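# 집에서 하는 저온 조리와 육수: 넷째 시간 강의 노트

Wurdale 생활요리 강좌 · 18/12/2019 · 수업 중에 나눠 드린 종이를 조금 더 풀어 쓴 것입니다.

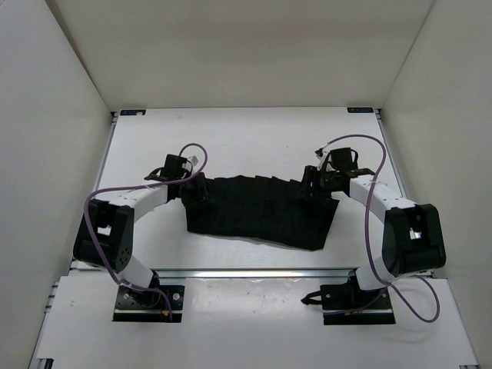 *흰 작업대 위, 두 로봇 팔 사이에 펼쳐진 검은 천.*

지난 시간에 팬 굽기까지 마쳤으니 오늘은 불을 확 낮춰서, 냄비 하나로 소 사태와 뼈를 천천히 익혀 맑은 국물을 얻는 이야기를 해 보겠습니다. 사실 육수만큼 집집마다 말이 다른 음식도 드물지요. 어떤 분은 뼈를 하룻밤 꼬박 담가 두어야 한다고 하시고, 어떤 분은 첫 물을 버리면 맛까지 버리는 거라고 하십니다. 저는 두 말씀 다 일리가 있다고 생각하는 편이라, 오늘은 어느 한쪽을 골라 드리는 대신 각 단계에서 냄비 안에 무슨 일이 생기는지를 함께 보려고 합니다. 그걸 알고 나면 댁의 냄비와 댁의 입맛에 맞게 바꾸기가 훨씬 수월하거든요!

## 1. 고기 고르기

오래 끓일 고기는 구이용과 고르는 눈이 달라야 합니다. 안심이나 채끝처럼 부드러운 부위는 오래 끓이면 퍽퍽해지기만 하고 국물에 남기는 것도 적습니다. 반대로 사태, 양지, 스지처럼 많이 움직이는 부위에는 콜라겐이 넉넉해서, 낮은 온도에서 시간을 들이면 이것이 젤라틴으로 풀려 나오고 고기는 결대로 부드러워집니다. 식은 국물이 묵처럼 굳어 있으면 잘 끓인 겁니다. 처음 보시는 분들은 상한 줄 알고 놀라시는데, 데우면 다시 맑게 풀리니 안심하세요.

오늘 수업 분량은 이렇습니다.

- 소 사태 덩어리째 400g
- 사골이나 잡뼈 한 토막 (없으면 사태를 조금 늘리세요)
- 물 6컵, 졸아드는 것을 보아 가며 보충
- 대파 흰 부분 한 대, 양파 반 개
- 마늘 8쪽
- 통후추 조금, 소금은 마지막에

마늘이 많다고 느끼실 수도 있는데(수업 때도 여기서 다들 한 번씩 고개를 갸웃하셨지요) 통째로 넣고 오래 끓이면 매운맛은 거의 사라지고 달큰한 맛만 남습니다. 다진 마늘을 처음부터 넣는 것과는 전혀 다른 이야기입니다. 다진 마늘은 국물을 탁하게 하니, 쓰고 싶으시면 먹기 직전에 그릇에 조금만 넣으세요.

## 2. 핏물 빼기와 데치기

뼈는 찬물에 담가 두고 물을 두어 번 갈아 줍니다. 이때는 냉장고에 넣어 두시고요, 여름이 아니라고 부엌 한쪽에 오래 내놓지는 마세요. 사태는 덩어리가 작으면 키친타월로 겉을 꼭꼭 눌러 닦는 정도로도 충분합니다.

데치기는 짧게 합니다. 찬물에 뼈와 고기를 넣고 끓어오르면 회색 거품이 올라오는데, 이 거품은 주로 물에 녹아 나온 단백질이 열에 굳은 것입니다. 몸에 해로운 것은 아니지만 그대로 두면 국물이 흐려지고 냄새도 조금 남습니다. 거품이 한바탕 올라왔다 싶으면 물을 쏟아 버리고, 뼈와 고기를 흐르는 물에 살살 헹구고, 냄비 안쪽 벽에 붙은 찌꺼기까지 닦아 주세요. 물이 튀지 않게 낮은 데서 천천히 헹구시고, 다 하신 뒤에는 개수대도 세제로 닦으셔야 합니다. 냄비 닦는 걸 빠뜨리는 분이 정말 많습니다. 애써 데쳐 놓고 그 찌꺼기를 다시 끓이는 셈이니 얼마나 아까운지요.

첫 물이 아깝다는 분은 데치기를 건너뛰고 거품을 부지런히 걷으셔도 됩니다. 맛은 조금 더 진하고 색은 조금 더 흐립니다. 떡국처럼 뽀얀 그릇에 담아 낼 국이라면 저는 데치는 쪽을 권하고, 된장을 풀거나 고춧가루를 넣을 국이라면 그냥 가셔도 괜찮습니다.

## 3. 불 조절

오늘 수업의 알맹이는 여기입니다. 다시 찬물을 붓고 중불로 올리다가, 가장자리에서 작은 방울이 올라오기 시작하면 바로 불을 줄입니다. 표면이 가끔 한 번씩 볼록, 하고 움직이는 정도가 좋습니다. 펄펄 끓이면 기름이 잘게 부서져 물과 섞이고, 한번 그렇게 섞인 국물은 체에 걸러도 맑아지지 않습니다.

가스 불이 제일 약하게 해도 센 댁이 있으실 겁니다. 그럴 때 해 볼 만한 방법을 적어 둡니다.

1. 냄비를 화구 한가운데에서 살짝 비껴 놓습니다. 한쪽에서만 방울이 올라오고 나머지는 잔잔해집니다. 냄비가 흔들리지 않는지 꼭 확인하시고요.
2. 화구 중에서 제일 작은 것을 씁니다. 당연한 말 같지만 큰 냄비는 큰 화구라는 습관이 참 무섭습니다.
3. 뚜껑을 비스듬히 걸쳐 둡니다. 꽉 덮으면 안의 온도가 올라가 어느새 펄펄 끓고 있습니다.

나눠 드린 종이에서 Enero식이라고 적은 것은 불을 줄인 뒤 채소를 나중에 넣는 방식이고, Paltlow식이라고 적은 것은 처음부터 다 함께 넣는 방식입니다. 우리 강좌에서 편하게 붙여 부르는 이름이니 다른 책에서 찾지는 마세요. 저는 앞의 것을 더 좋아합니다. 대파와 양파는 너무 오래 끓이면 단맛을 지나 텁텁한 맛이 나기 쉬워서, 고기가 반쯤 익었을 때 넣어 향만 곱게 얻고 건져 내는 편이 낫더라고요. 물론 시간이 없으면 한꺼번에 넣고 다른 일 보셔도 됩니다. 그것도 훌륭한 국입니다.

## 4. 얼마나 끓일까

시계보다 젓가락을 믿으세요. 사태의 가장 두꺼운 곳을 찔러 보아 저항 없이 쑥 들어가고, 뺄 때 고기가 딸려 올라오지 않으면 된 것입니다. 같은 부위라도 덩어리 모양이 다르고 냄비가 다르면 시간이 꽤 차이 납니다. 지난 June 강좌에서 한 조의 타이머 기록을 보니 불을 줄인 뒤부터 거의 159분이 걸렸는데, 바로 옆 화구의 조는 그보다 한참 먼저 끝났습니다. 옆 조는 고기를 두 덩어리로 나누어 넣었지요.

고기가 다 익으면 국물에 담근 채로 한 김 식히세요. 뜨거울 때 건져 도마에 올리면 김이 나가면서 겉이 금세 마르고 썰 때 부스러집니다. 다만 식힌다고 냄비째 밤새 두시면 곤란합니다. 손댈 만해지면 고기를 건지고, 국물은 얕은 그릇 여러 개에 나누어 담아 냉장고에 넣으세요. 큰 냄비는 가운데가 좀처럼 식지 않습니다.

## 5. 거르기와 간하기

체에 젖은 면보를 깔고 국자로 떠서 거릅니다. 냄비를 기울여 쏟으면 바닥의 앙금이 한꺼번에 쓸려 나오니, 조금 번거로워도 국자를 쓰세요. 마지막 한 국자는 미련 없이 남기셔도 좋습니다. 면보는 쓰기 전에 세제 없이 삶아 두셔야 합니다. 섬유유연제 향이 밴 면보로 거른 국물은 어떻게 해도 살릴 수가 없습니다. (제가 해 봐서 압니다.)

기름은 차게 굳힌 다음 숟가락으로 걷는 것이 제일 깔끔합니다. 다 걷지 말고 조금은 남겨 두세요. 향의 상당 부분이 그 기름에 있습니다.

소금은 그릇에 담기 직전에 넣습니다. 국물을 졸여 쓰실 수도 있고 만두나 국수를 넣으실 수도 있으니 미리 간을 해 두면 나중에 손쓸 길이 없습니다. 뜨거울 때 싱겁다 싶은 간이 조금 식으면 딱 맞는 경우가 많습니다.

## 6. 보관과 남은 고기

냉장한 국물은 사흘 안에 드시고, 그보다 오래 두실 것은 처음부터 냉동하세요. 얼릴 때는 통을 가득 채우지 말고 위를 조금 비워 둡니다. 다시 드실 때는 이때만큼은 펄펄 끓이셔야 합니다.

남은 사태는 차게 식혀 결 반대 방향으로 얇게 썰면 냉채가 되고, 결대로 찢어 간장과 국물 한 국자에 자작하게 졸이면 도시락 반찬이 됩니다. Mahmoudi 조리법 묶음에 실린 병아리콩 스튜에 넣어도 참 잘 어울립니다. 그 묶음은 첫 시간에 나눠 드렸으니 잘 챙겨 두셨기를 바랍니다.

## 다음 시간까지

댁에서 한 번 끓여 보시고, 불을 줄인 시각과 젓가락이 쑥 들어간 시각을 적어 오세요. 냄비 두께와 뚜껑을 어떻게 덮었는지도 함께 적어 주시면 더 좋습니다. 국물이 흐려졌더라도 버리지 말고 작은 병에 조금 담아 오세요! 다음 시간에 달걀흰자로 맑게 하는 법을 해 볼 텐데, 그때 흐린 국물이 꼭 필요합니다. 앞치마와 뚜껑 있는 통도 잊지 마시고요.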